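How We're Teaching a Robot Hand to Work Inside a Computer

247 shares | 6 comments

Hi, I'm Jalen Szabo, and I build things in a shared workshop called Rorkovholm. My friend Mitsuko Noguchi and I have a robot we named Erus, and our big project is getting Erus to work inside an old Dell desktop computer (yes, with the side off!).

What's in there?

The big green board is called the motherboard. Every part of the computer talks to the other parts through it. The shiny square is the processor, and it does the thinking. A metal bracket holds it in its socket, and a thin lever locks the bracket down.

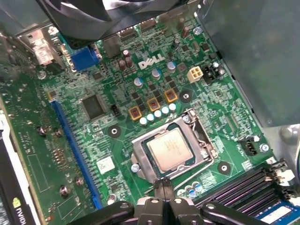 Now, your own fingers are amazing at this stuff. They can feel a tiny lever and know how hard to push. Erus has to be told all of that with numbers, so we go super slowly. Mitsuko types in a little move, we both watch, and then she types in another one. Our first plan took 89 moves just to reach the socket and come back out!

The long slots near the processor hold the memory. That's where a computer keeps whatever it's busy with right now, kind of like the top of your desk when you're doing homework. The white latches at the ends are what hold a memory stick in place, and I really want Erus to learn those next.
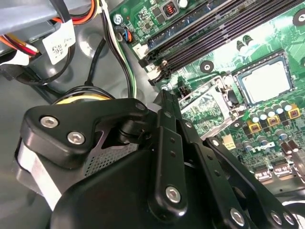 Want to try it?

Ask a grown-up for an old computer that's been unplugged. Touch something metal first, then see if you can find the processor and the memory slots. Draw a map of what you find!

Comments (3 of 6)

gearkid: does Erus ever drop stuff

Jalen Szabo: All the time! We keep a tray for the screws.

Ms. Q: My class loved the homework desk part.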